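Clubs > Besden Robotics Club > Meetings > Minutes

Besden Robotics Club
Minutes of the regular meeting, 5/31/26
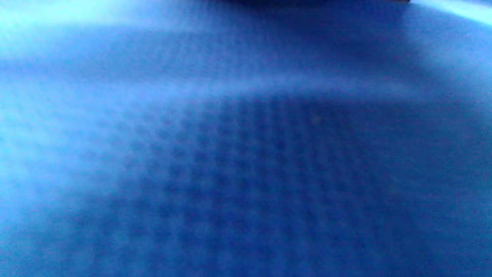

Gripper camera view, blue dotted surface at close range.

Present: club members, the faculty advisor, one parent observer. The lead programmer joined late, during item 3.

1. Minutes of the last meeting

Approved with one correction. The spare motor controller was listed as returned to the school. It is still in the club cabinet, bottom shelf.

2. Gripper project (Sinus)

The build team reported on Sinus, the hand-held gripper tool the club is using to record pick-and-place demonstrations. The jaws were reprinted in the softer filament and fit without sanding. One screw on the left jaw mount keeps backing out. The team has been tightening it by hand before every session and asked to buy thread locker. Approved, to come out of the supplies line.

The data team reported that 139 demonstrations are now saved on the club drive. The goal for the Flisitz entry is still to have a full set covering all the practice objects, and the tall objects are behind. Members noted that most people pick the short ones when it is their turn because they go faster. From now on the session lead will hand out objects from the list.

There was a long discussion about close-up frames. When the tool gets very near a surface, the picture goes soft and there are no sharp edges left in it. In the frame looked at during the meeting, the dot pattern can be made out in the middle and lower part, and the left side has a bright glare that nearly wipes it out. The right side is dark enough that the dots hardly show either. Two views were given:

- The programming team wants to keep such frames, on the grounds that the competition run will have the same problem and the model should see it in training.
- The data team wants to flag them so they can be left out if the first training run goes badly.

Agreed to keep all frames and add a flag column to the log sheet. The flag will be a plain yes or no. A suggestion to grade blur on a scale was dropped after it was pointed out that no two people would grade it the same way.

The advisor asked whether the focus could be set closer. The build team said the lens on this camera is fixed. A different lens was discussed - it would mean a new mount and repeating the calibration, and the team does not want to do that before the summer break. Left for October.

3. Lighting

Glare was brought up as its own item. The build team suggested a diffuser over the work lamp and offered to try baking parchment first, held well away from the bulb. The advisor said no paper near the lamp at all. The club will try a store-bought diffuser panel. In the meantime the lamp is to be moved farther back and pointed at the ceiling during recording.

The lead programmer asked that the lamp position be marked with tape so that sessions match each other. Agreed. The data team pointed out that the competition room will have whatever lights it has, so a few sessions should be recorded with the lamp in other spots. Agreed, provided the log says which ones.

4. Software

The Hashmi script, which cuts recordings into separate demonstrations, now handles files where the operator forgot to press stop. It cuts these at the last jaw movement. One file came out wrong, with two picks joined into a single demonstration. It has been fixed by hand and the cause is still being looked into.

The longest file so far came out at 1025 frames. It is a single pick and the operator was waiting for someone to move a chair. The programming team would like long waits trimmed. The data team asked that nothing be deleted from the original files. Agreed that trimming happens only on copies.

The laptop is filling up. Old videos from last year's line-following robot will be moved to the external drive before the next session. Anyone who wants to keep something on the laptop should say so in the group chat.

5. Flisitz entry

The registration form is filled in except for the short project description, which has a limit of 100 words. The first draft was read out and runs well over. The writing group will cut the paragraph on the history of the club and keep the part on how the demonstrations are recorded.

The rules ask for a demonstration video with no music and no added titles. There was some disappointment about the titles. The parent observer asked whether members' faces may appear in the video. The advisor will check the school's permission forms. Until that is settled, video is to show hands and equipment only.

Transportation is not arranged yet. The advisor has asked for the small bus and is waiting to hear back. The case for Sinus needs new foam - the old foam was cut for the earlier version and the handle no longer fits.

6. Shop rules

Three reminders were requested by the build team:

Unplug the soldering iron and write the time on the sign-out sheet.
Batteries go back in the charging bag, even if they are not being charged.
Food stays on the table by the door.

There was an objection to the third one, as the table by the door is usually covered with coats. Coats will go on the hooks.

7. Money

The balance was reported and accepted. Approved purchases: thread locker, one diffuser panel, a sheet of case foam. The request for a second camera was not approved. It can be brought back after registration is paid.

8. Other business

A member asked if new people can join over the summer. Yes, but they need to do the safety sheet first. The advisor has copies.

The label maker is missing again. Please check backpacks.

Action items

Build team: thread locker on left jaw mount, lamp tape, measure case for foam.
Data team: add flag column to log sheet, write up object list for session leads.
Programming team: find cause of the joined demonstration, trim tool working on copies, move old videos.
Writing group: project description down to the word limit, send to advisor.
Advisor: permission forms, bus, diffuser panel order.

Next meeting: same room, right after school. The data team will bring the updated log and the programming team will show the first training run if it has finished by then.

Meeting closed. Minutes taken by the club secretary.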